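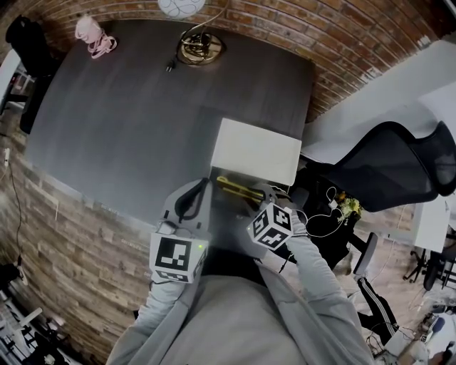
Day one of clearing the big table. I've lived with Brallutport's finest exposed brick since April and in that time the table has served as a wardrobe, a mail room and a museum of cables. Today it becomes a table.

Rules, before I start bending them. Everything goes in a box, on a shelf or out the door. The lamp is exempt because the lamp is holding the place together.

I should say the lamp is from Dekosora and the brass-colored base looks great with its own gold cable coiled up on top of it, like a very small, very smug snake. It'd look better plugged in. One thing at a time.

White box update: I bought it to put things in. So far it has mostly been a thing I move from one end of the table to the other.

Esko Valtonen replied to ask what's in the pink bundle. Esko, I've owned it for 5 months and I'm not ready to have that conversation.

117 pieces of paper recycled. Yes I counted, it was the only fun available. 8 of them were the same takeout menu.

Found the instructions for the office chair. The chair has been leaning slightly left since I built it and page 3 has some thoughts on that.

Shih-chieh Chung wants to know why I don't just put a tablecloth over the whole lot. Shih-chieh has been to my apartment and knows I tried that.

Wiped down a corner to see if the scratches were smudges. Some were smudges. The rest are scratches, and they're staying, along with the dark gray, which the Bumitby listing called "forgiving" – it forgives nothing, it shows every fingerprint I've ever had.

Break for coffee. Put the coffee on the table. Put the mail on the table so I could hold the coffee. You see how it starts.

Tomorrow: the shelf. If anyone wants a takeout menu, I kept one.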